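Section 4. Setting Up the Gunholm Humidity Unit

This section covers placement, first fill, and calibration of the unit in a closed storage room for paper and textiles. Read Section 2 (Electrical Safety) first. Wall brackets are covered in Section 6.

4.1 Placement

1. Set the unit on a level, hard surface. Do not place it on carpet.
2. Leave 200 mm of clear space behind the rear grille and on both sides.
3. Point the outlet toward the open part of the room. Mist must not blow directly onto shelves or open boxes.
4. Lock both front casters.
5. Route the power cord so that it does not cross a walkway.

CAUTION: Do not plug the unit in until the tank is seated. The float switch can stick if it is powered while dry.

Loose sheets and hanging textiles respond to a change in air moisture faster than boxed material. Keep them out of the outlet path during the first day of operation.
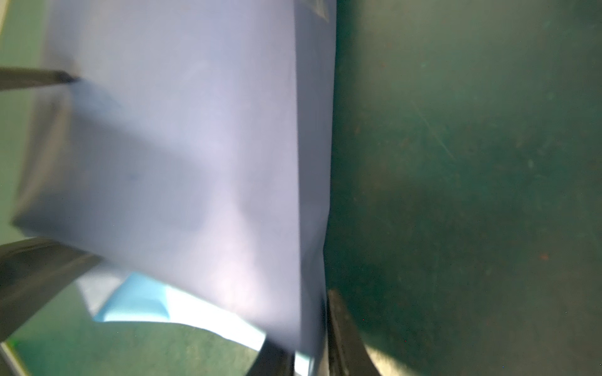
Can the tank be filled with tap water?
Use distilled water only. Minerals in tap water settle on the wick and leave a white dust on nearby surfaces, and wick damage from scale is not covered by the warranty.

4.2 First Fill

1. Lift the tank straight up by the molded handle.
2. Turn the tank over and unscrew the cap counterclockwise.
3. Rinse the tank once and empty it.
4. Fill to the 700 ml line. Do not fill past the line.
5. Replace the cap and tighten by hand. Check that the gasket is not pinched.
6. Turn the tank upright over a sink and hold it there for one minute. If it drips, reseat the gasket.
7. Lower the tank into the base until it clicks.

Note: A gurgling sound during the first ten minutes is normal. The base tray is filling.

4.3 Remote Sensor

The remote sensor (Gurby type, supplied) reads the room air and sends the value to the unit. The sensor built into the base is used only as a backup.

1. Slide the battery door down and insert two AAA cells.
2. Hold the pairing button on the base until the green light blinks, then press the button on the sensor.
3. Mount the sensor at chest height, away from doors, vents, and outside walls.
4. Wait for the reading on the base display to match the reading on the sensor.
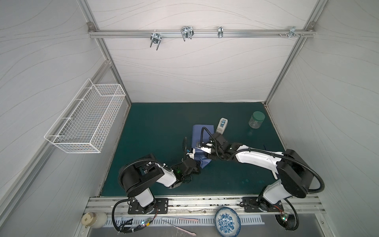
Where should the sensor go in a room with only outside walls?
Hang it from a shelf upright near the middle of the room, using the cord in the accessory bag. A sensor fixed to a cold wall reads high, and the unit will shut off too early.

4.4 Setting the Target

1. Press MODE until RH appears.
2. Use the arrow keys to set the target. The factory setting is 40 percent.
3. Press SET. The display blinks twice.
4. Close the room door and leave it closed overnight.
5. Read the display in the morning before anyone enters.

Raise the target in small steps, no more than 2 percent per day. Coated papers and layered fabrics can
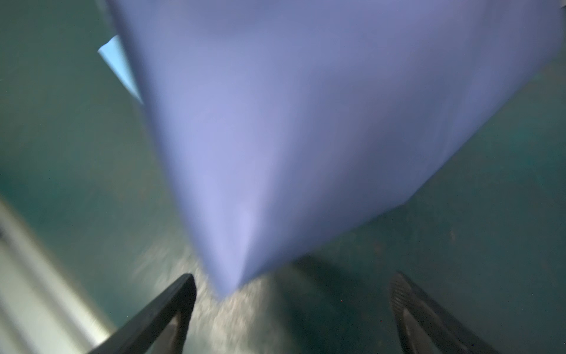
distort if one face takes up moisture faster than the other. If the display shows E3, the target has been raised too fast for the size of the room. Lower it to the last stable value and wait a full day before trying again.

In July and other humid months the unit may stay idle for long periods. Empty the tank if the fan has not run for a week.

4.5 Checking Stored Material

Inspect a few items from each shelf one week after set-up. Look for edge waves, buckling, and new creases. Record the shelf number and the display reading on the log card inside the rear cover.

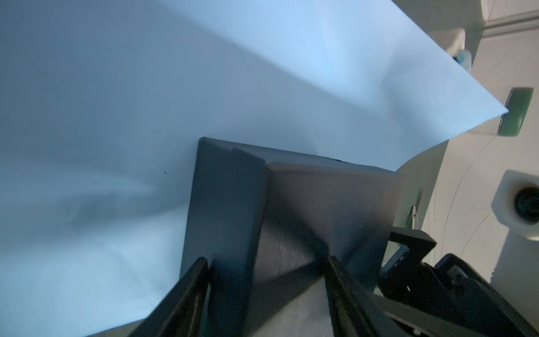
Fig. 4-4. Light-blue sheet with a broad fold and buckled surface.

4.6 Wick Timer

The wick timer counts fan hours and shows WICK at 2,424 hours. Replace the wick with part Grustier W. To reset the timer, hold MODE and SET together until the display reads 0.

CAUTION: Unplug the unit before removing the wick tray.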